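Notícias da oficina: as folhas transparentes

Quem passou pela oficina da Wemden em junho lembra-se com certeza da pilha de folhas de plástico transparente que nos chegou da Resitow, ainda enroladas e com aquela vontade teimosa de voltar à forma do rolo. Pois bem, passámos boa parte do outono a fazer as pazes com elas, e queríamos contar-vos como tem corrido — até porque muitos de vós nos escreveram a perguntar pelas capas novas para os cadernos de desenho.

O plástico transparente tem as suas manhas. Pousado na mesa, quase desaparece, e o que nos vale são os reflexos: quando a folha se dobra sobre si mesma, as bordas apanham a luz em riscos finos e brilhantes, e é por aí que nos orientamos.

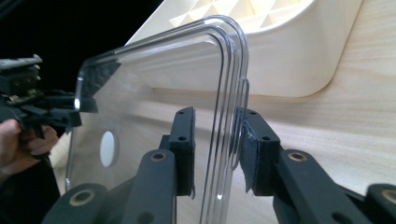

Aprendemos também a não ter pressa com a dobra. Uma curva larga e redonda perdoa quase tudo, mas um vinco feito à bruta fica lá para sempre, esbranquiçado, e já perdemos 2 folhas assim (ficaram para os ensaios de cola, coitadas!). Agora deixamos cada uma descansar 5 dias debaixo dos livros grandes antes de lhe pegarmos outra vez, e a diferença nota-se logo.

As primeiras 7 capas já estão na prateleira da entrada, para quem quiser vir mexer e dar opinião. Tragam os vossos cadernos, que experimentamos o tamanho na hora e com todo o gosto.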